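The Subscription in the Cupboard

Meal kits promised to fix dinner. Three months and a lot of cardboard later, our writer is still hungry for proof. 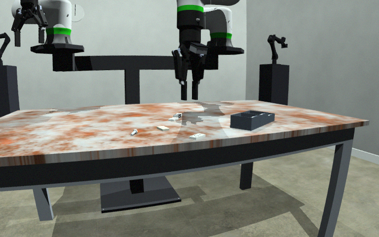
The pitch is hard to argue with on a tired evening. A box arrives. Inside are the right number of carrots, a thumb of ginger, a card with step-by-step directions and a sauce in a packet the size of a hotel shampoo. You cook, you eat, you throw nothing away. Fandero, the biggest of the meal kit firms delivering to Vellcombe, says its customers save money, save food and get their evenings back.

I wanted to test the money part first, so I signed up in July and kept every receipt. My first box was cheap. The second was fairly cheap. After that the welcome discount ran out, and by the end of my trial I had spent $475 on dinners for two, delivery included. I then went to the ordinary supermarket on Plimstead Road and priced the same meals from the cards, buying whole onions and full bottles of soy sauce like a person with shelves. The supermarket won easily, and I still had most of the soy sauce.

A Fandero spokesperson told me this was an unfair comparison, as many shoppers let the extra food spoil. Some do. I have met the back of my own fridge. But an onion will sit on the counter for weeks without complaint, and I have yet to see a household brought down by leftover rice.

The time claim is slipperier. The card for my lemon chicken said 21 minutes. Whoever managed that had already washed the potatoes, found the peeler and heated the oven, and did not have a dog underfoot. I never once finished in the time on the card, and I cook most nights. What the kit did save was the trip to the store and the argument over what to have. I don't dismiss that. Deciding is the worst part of dinner in plenty of homes, mine included. I just question whether it's worth what they charge for it.

Then there is the packaging. Tefera, a smaller rival that sells itself as the greener choice, ships its vegetables loose in paper and asks you to leave the ice packs out for pickup. I left mine out. They were there the next morning, and the morning after that, and eventually I put them in the freezer, where they now take up the space I would use for peas. The company says pickup is being expanded. It has said so on its website for over 3 years.

The food itself was fine. A squash curry was better than fine, and I have made it twice since from the card, using squash from the market. I liked the fish tacos. The pasta dishes all tasted like cousins, and the portions seemed to have been worked out by someone who'd had a late lunch.

Fans of these kits will say I am missing the point, that they teach nervous cooks to handle a knife and try a spice they'd have walked past. I believe it happens. I'd like to know how many of those cooks then cancel and carry on alone, and how many go back to takeout once the discount ends. I asked both firms. Tefera didn't reply. Fandero sent me a code for half off my next box.

Canceling took three screens, a survey and a phone call — signing up had taken one screen. The recipe cards are in a drawer by the stove. I still use the curry one.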